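Tilunent Wrist Kit - Set-up Guide
Section 2: Gathering your first examples

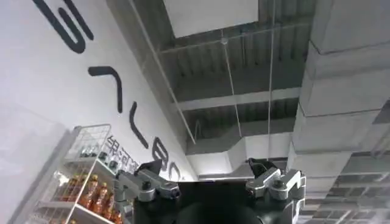 One of the first people to try this section, at Valtanmont, wrote back to say that she wished she had been told to spend a whole afternoon just moving the arm about before saving a single example, and that her early ones were so jerky she ended up throwing them all away. We think she is right, so please don't hurry to the recording steps. Practice runs cost you nothing but a bit of time.

The wrist view takes some getting used to. When the arm is tipped back you may have both fingertips against a background of ceiling beams and air ducts, with the shelf you care about leaning off to one side. The learning system gets that same view, so it pays to learn to steer by it yourself.

Before you begin

You will need the arm, the hand controller, the wrist camera and a shelf or table with the things you want the arm to handle. Bottles on an open wire shelf make a good first task. Read the safety pages in Section 1 if you skipped them (we know people do!).

CAUTION: Keep the stop button within reach of your free hand the whole time the arm is powered.

Recording an example

1. Turn on the arm and let it finish its start-up check. Don't touch the controller until the light on the base stops blinking.

2. Open the Mevon recorder and choose New Set. Give the set a plain name that says what the task is, such as "bottle from lower shelf". You will be glad of it a month from now.

3. Open and close the fingers twice and watch them in the wrist view. Both tips should stay in sight all the way. If one drops out, loosen the camera clamp, turn it a little, and tighten it again.

4. Move the arm to its starting pose. It needn't be the very same spot each time - a little variety here does the system good - but the fingers should be open and clear of the shelf.

5. Press Record, wait for the tone, and carry out the task at an easy, even pace. If you miss your grip, back off and try again without stopping the recording. A clean recovery is worth keeping.

6. Press Stop once the object is set down and the fingers are open again.

7. Mark the example Keep, Recovery or Discard while it is still fresh in your mind.

NOTE: Lettering on walls, bright ceiling panels and shiny metal can all end up in view. You don't have to cover them up, but do record from more than one side of the shelf, or the system may come to lean on a landmark that won't be there in the next room.

CAUTION: Wire shelves catch fingertips easily. Pull straight back from the shelf before you turn the wrist.

How many do I need?

Our own bottle set, made with the Rüegg finger pads, came to 362 examples, and we kept 293 of them. Yours may well be smaller to start with. Train on what you have, see where the arm struggles, and then record more of exactly that.

If the recorder shows "Frames missing", close any other programs, check that the camera cable is pushed all the way in, and record that example again. Sets with missing frames can still be opened for viewing, but they can't be used for training.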